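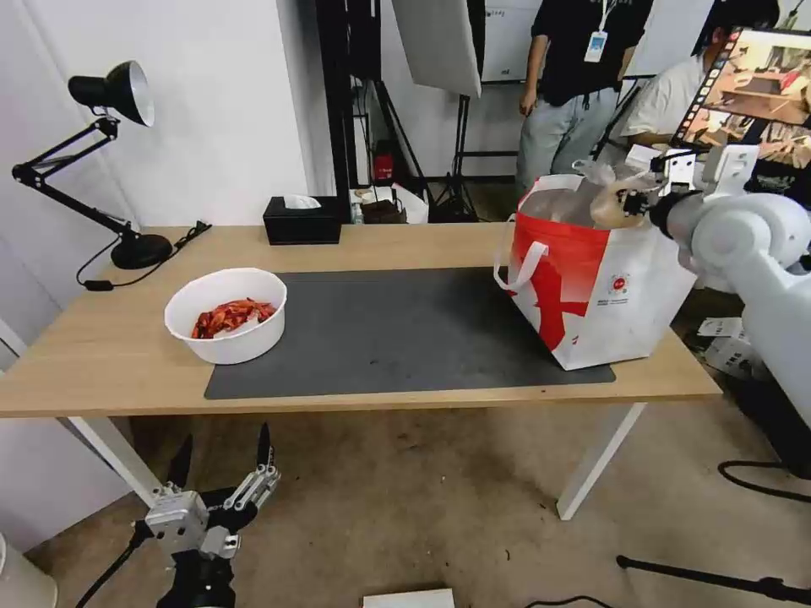
The Trerkwood Readings

The gauge at Trerkwood was read at 0600 and 1800. The reader was paid by the month and lived in the hut above the weir. For 21 years the entries in the log ran in one hand, in pencil, to the nearest tenth of an inch.

In February the river stood at 132 for 8 days. The office in Plometti wrote to ask if the float was stuck. The reader pulled the float, cleaned the chain, set it back, and logged the work. The next entry was 132.

An inspector came up with a second gauge and bolted it to the opposite pier. It showed 132. He stayed for supper, which was crawfish, boiled, in a plastic bowl, and slept on the bench by the stove. At 0600 they read both gauges by flashlight. Snow was melting on the slope, and water was going over the weir with a good deal of noise.

The inspector wrote 132 in his own book. Then he crossed it out and wrote 133 – a figure the office would accept.

The reader waited until he had gone down to the road. She sharpened the pencil and entered 132 on page 422, with the time.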